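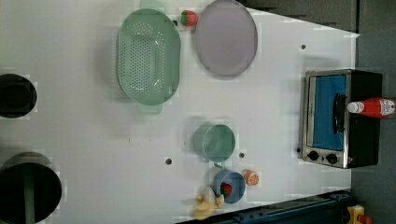 Green colander and toaster oven on the white table

About Hosetti Press

Hello, and thank you for wandering over to this page. We are Hosetti Press, a small publisher of science fiction, and we have been putting out books about distant moons, stubborn starship engineers and the odd talking glacier for long enough now that we ought to have written this page years ago. Put the kettle on, because we do go on a bit.

The press was started by Mieke Bosman, who had spent most of her working life proofreading railway timetables and reading space opera on the way home. She had a manuscript by a friend that every larger house had turned down for being too slow (it is slow, gloriously so, and takes forty pages to get out of the airlock), and she decided to print it herself. That book was The Baltholm Crossing. The first printing was 2,000 copies, which filled her hallway and most of the stairs, and by the following April we had sold 1,851 of them, largely by post and largely to people who then wrote to ask when the next one was coming. We still have a box of those letters and we still read them out when somebody in the office is having a bad week.
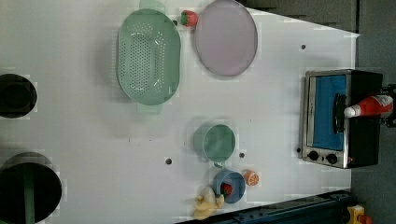 What we publish

Novels, mostly, and mostly long ones. We like stories set a good way from Earth in which people have jobs to do, and we have a great fondness for cooks, surveyors, cargo clerks and anyone else who would normally be killed off in chapter two. We do military science fiction now and then if the soldiers are allowed to be bored. We don't do fantasy, though we enjoy it very much at home, and we don't do anything where the computer turns out to have been God.

Our biggest series is still the Baltholm books, of which there are 3 so far, with the fourth being written at a speed the author describes as geological. After that comes Yang Station, a murder story told by the night shift of a fuelling depot, and then the Guditz Letters, which is made up entirely of post sent between two sisters on ships travelling in opposite directions. The replies get further and further apart as the book goes along, and we have had several complaints from readers who finished it on a train and had to pretend they had hay fever.

How we work

Every manuscript is read by two of us, from the beginning, with a pencil. If we both like it we ask the author to come and talk, or ring up if they live far away, and the talk usually lasts until somebody's bus is due.
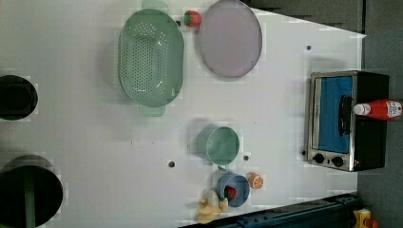 After that comes the editing, which we take slowly and which some authors enjoy more than others. We argue about how long a message would take to reach the next system, and whether people two centuries from now would still say "good grief" (we think they would). Covers are painted, and the author sees every sketch. We print in paperback first and bring out a hardback if enough of you ask.

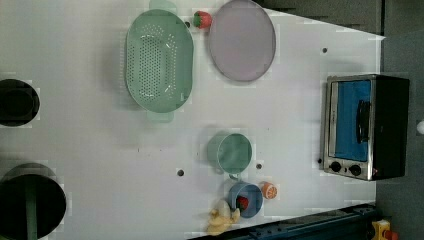 Food turns up in our books more than you might expect, and we are rather proud of it. Mieke's view is that you only believe in a spaceship once you know what's for supper on it, and she will send a chapter back if the crew haven't eaten for a week. It needn't be a banquet. A plate, a colander and one red strawberry with its leaves still on will tell you a good deal about a ship's garden deck, and the strawberry scene in the second Baltholm book is the one readers bring up most often when we meet them at fairs.

Sending us your book

We open to new writers every April. Please send your first 3 chapters and a short letter telling us what happens at the end, because we really do need to know. We reply to everyone, though it can take us most of the summer. You don't need an agent and you don't need to have been published before. Quite a few of our authors hadn't.

If you'd simply like to say hello, or you've spotted that the moon rises twice in chapter nine of Yang Station, do write to us all the same. We know about the moon. It will be put right in the next printing.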